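Lost property day clears 344 items at Clundbridge hall

Chargers, bottles and one very long scarf. The Clundbridge community hall emptied its lost property cupboard in December and 344 things came out of it, most of them small.

Doors opened at 11 am. Line was already down the steps by then, said organizer Natalie Lockwood, who had the tables sorted by colour in the end becuase sorting by type "just fell apart after the mittens."

Blankets went first. Then water bottles, then cables. Karabo Buthelezi drove in from Larner for a kid's lunch bag and left with it, plus two umbrellas she'd forgotten she owned.

Around 30 people stayed to help match up odds and ends. Anything with a name on it gets a phone call this week. The rest goes to the thrift shop in Sarnberg, apart from electronics, wich the shop can't take.

Still no owner for a set of house keys on a green ring, a left ski boot and a good wool coat, size medium. Ask at the hall desk, mornings only. 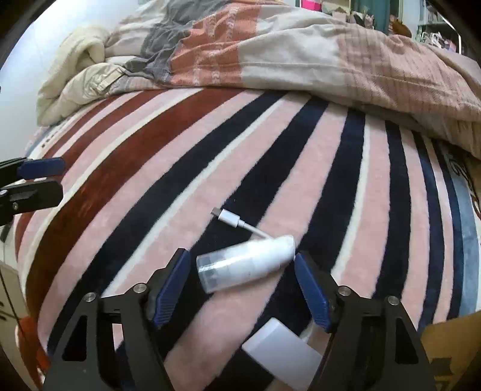 White bottle with a clear cap and a short USB-C cable, on a striped blanket.

Unclaimed items are held until the end of the month. Next clear-out is in spring, date to come.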